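1/ Tuesday update from the Kustham table! We're teaching the arm to play a little board game, so my week is mostly moving one peg and one die, over and over, while everything gets recorded. The target is 1,000 goes and we've got 40 so far. Plenty of tea involved.

2/ Every go needs a clear start, so the red peg stands on the start square and the die sits on the steel plate. I shift the die a bit between goes (Huia's rule — she wants variety, and she's right). 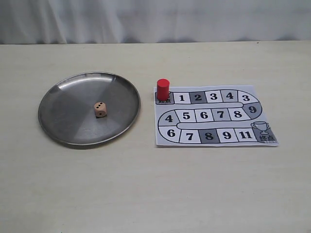
3/ The numbering on the board is wonderfully odd, by the way. The top row goes 1, 2, 3, 4 and then 3 again! Benedikt wants to print a tidier one. I've grown fond of it and I'm stalling.

4/ Shiny plates are a pain. The highlights move whenever someone touches the lamp, so Lionel has taped the switch down. We're keeping the plate though, kitchens are full of them.

5/ I'm saving the goes where the die lands somewhere awkward too, labelled separately. Huia reckons we'll want some 3 in every batch.

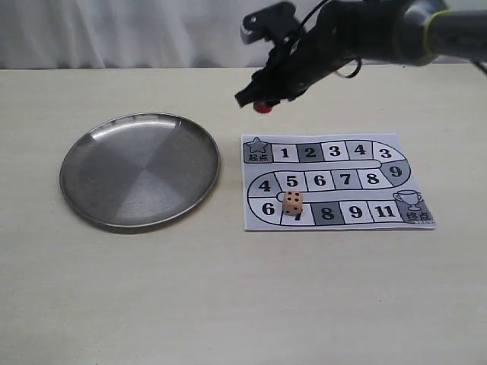
Arm over the table, die on the board, plate empty.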